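# Bernaddale keeps its hand-held grippers in service with a bench check before every session

MILLVILLE, 1 April 2018 – The hand-held grippers used by the Bernaddale project are now checked on the bench before each recording session and stripped down after every 100 hours of use, under a service routine that took effect this spring. 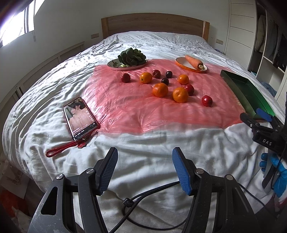

One reader in Millville, Tennant, wrote in to ask whether a tool with two fingers and a handful of pivots needs that much attention, and said a drop of oil twice a year had always been enough for the hand tools in the family shop.

The project's service notes answer that in some detail. Oil is kept away from the fingers altogether. The blue textured pads do the gripping, and a trace of oil on them is enough to let a smooth piece of fruit slide. The pivots get a dry lubricant, applied with the pads off and wiped down before they go back on.

Pads wear faster than anything else on the tool. Under the new routine they are inspected at the start of a session and replaced when the texture has gone flat at the tip, or when an edge starts to lift. Both pads on a gripper are changed together. With one new pad and one old one, the fingers meet slightly off center, and the project found that small items such as plums tended to turn in the grip. A pad change takes a few minutes. The adhesive is then left alone for 40 minutes before the tool goes back out.

The silver pivot screws on the finger linkages are the second item on the list. They work loose gradually, and the first sign is side play at the fingertip. The check is done by hand: fingers opened all the way, each one pushed gently sideways, then closed and pushed again. A loose screw is backed out, cleaned, given a small amount of removable thread locker and tightened until the play is gone and the finger still swings freely. Overtightening was a common fault in October, when several grippers came back with one finger dragging behind the other.

Cables come third. The black cable that loops between the fingers has to have enough slack for full opening, and a clip holds it near the center. If the clip slides, the loop either pulls tight or hangs into the grip. The notes ask for the clip position to be marked with a paint pen, so that a shift can be spotted without measuring.

Grippers are used in pairs, and the two are kept together as a set. After pads or screws are changed on one, both are opened and closed through their full travel and the readings compared. If they differ by more than 2 percent, the set stays on the bench until it has been recalibrated – a job that still has to be done in the Millville workshop.

Work with food has its own line in the routine. Fruit and vegetables are set out on a plastic sheet or on plates, and the pads are wiped with a damp cloth when the session ends. Solvent cleaners are not allowed, as they harden the pad surface.

The workshop has ordered 250 replacement pads through Kosten, a parts supplier, and expects that to last until October. Spare pivot screws and cable clips will be packed in each carrying case, along with a printed copy of the checks.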